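Hi Preben,

Quick catch-up on the Dulludeo oral history project before you go into your budget meetings. We're in pretty good shape! June was our busiest month so far, and I finally feel like I know what I'm doing with the release forms (the new two-page version is so much better, thank you for pushing for it).

The big news is that the Burnham interviews are all recorded. We ended up with 502 minutes of audio, mostly from people who worked at the cannery or grew up next door to it. I'd planned on short sessions, but one woman talked straight through lunch about the night shift and the song they used to sing on the bus home -- I wasn't going to stop her. Transcribing is slower. Three of the long interviews still need a second listen, mostly for place names and family nicknames.
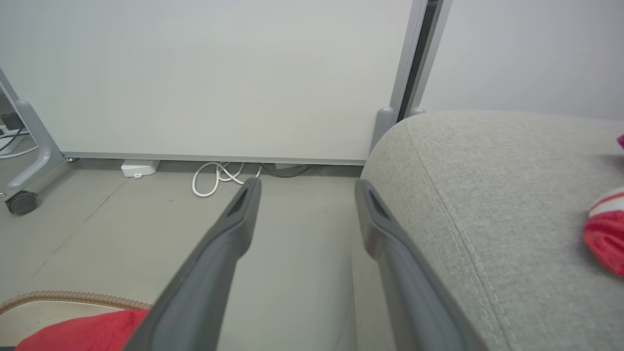

Norðdahl wrote back after hearing the first batch and thought we should leave the pauses in, even the long ones, and let the transcripts show where people stopped to think. I've gone back and forth on it, but I'm going with that for the archive copies. The listening booth at the library will get the shorter cuts.

Money next. We've spent about $200 more than planned on transcription, and I took it out of the printing line, so the total hasn't changed. The booklet will be stapled now instead of bound. I'm fine with that if you are.

Still to do: finish the second listens, send everybody a copy of their own recording, and pick a title for the booklet. I like "Grinder," after what they all called the old ferry, but I'm open to ideas. Could you let me know by Saturday if the printing change is a problem?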